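Library > Sport and Its Records > Part Two > Chapter 4

Contents Previous Next Glossary Exercises

Chapter 4
The Home Crowd and What It Is Supposed to Do

Ask anyone leaving a ground after a home win why their side won, and sooner or later the crowd will be given some of the credit. Players thank the supporters. Managers call them the twelfth man. The club shop sells a scarf that says so. It is one of the oldest beliefs in team sport, and one of the least examined by the people who repeat it most.

This chapter is about home advantage. That home sides tend to do better than visiting sides over a long run of matches is not seriously in dispute. Why they do better is another matter, and a student who comes to the subject expecting a settled answer should be ready for a disappointing few weeks.

We begin with Jurkdale, a small football club whose record books have been kept with more care than its pitch. In the period we shall use, Jurkdale played 1323 league matches, home and away, at the same ground and under the same name. Supporters of the club will tell you that Grukia Road is a fortress. Pressed for evidence, they mention the same match every time: a cup tie in February against Plendoren, played in sleet, with 765 people through the gate, in which Jurkdale scored twice after the eighty-fifth minute. It must have been a fine evening. It is also one match, and the losing home ties of other years have no such story attached to them, which should make us wonder how the fortress got its name.

Memory works this way in sport more than in most things. A late winner at home is told and retold until people who were not there can describe the noise. A dull home defeat is gone by the time the car park has cleared. If we want to know whether the crowd did anything, the crowd is the last place to ask.

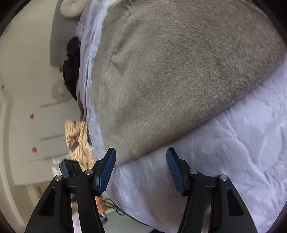

The second difficulty is that a home match differs from an away match in several ways at once. The visitors have travelled, perhaps for hours, perhaps on a coach with poor heating. They have eaten at odd times. They do not know where the pitch falls away towards the corner or how the ball comes off the boards. The referee has the home supporters in his ear. The home manager may pick a bolder side simply on the grounds that he is at home and is expected to. Any of these could tilt a result, and all of them are present together. Giving the whole effect to the singing is a choice, and usually a sentimental one.

The best-known attempt to separate these causes at Jurkdale was made by Byung-chul Seok, whose short study we shall return to in Section 4.3. Seok compared home matches by size of attendance, reasoning that if noise mattered, bigger gates should bring better results. He found a link and said so, cautiously. Readers since have been less cautious. Big gates come when a side is doing well, or when the weather is kind, or when a weak neighbour is visiting, and a side that is doing well may be expected to win in front of any number of people. Seok admits as much in a footnote. The footnote is seldom quoted.

A rival account comes from Yeon, a club in the same league which had to play away from its own ground for most of a season while a stand was rebuilt. Its "home" fixtures were moved to a shared pitch some 52 miles off. Results fell away, and this was taken as proof that the old ground had been worth points. Perhaps it had. But the club had also sold its two best forwards that summer, and its home supporters, or those who made the trip, were by every report as loud as ever. One season at one club will bear very little weight, and it has been asked to carry a great deal.

None of this means that the crowd does nothing. It would be odd if thousands of shouting people had no effect on anybody, and there are decent reasons to think that officials feel it, especially over fouls and added time. Our complaint is with the confidence of the claim. "The fans got us over the line" is a polite thing to say to people who have paid to come in. As a statement about cause it needs the same treatment as any other.

Before reading Section 4.1, write down how large you believe home advantage to be in a sport you follow, and what you think causes it. Keep the note. You will need it for the work at the end of the chapter, where you will be asked to test your own figure against 9 seasons of results.

4.1 What Counts as "Home"?

The word seems plain enough until we try to use it. Two clubs that share a ground meet each other twice a season, and one of them is called the home side each time. The pitch is the same, the journey is the same, and only the share of tickets changes. Such fixtures are rare, but they are worth more to us than a hundred ordinary ones, and we shall start with them.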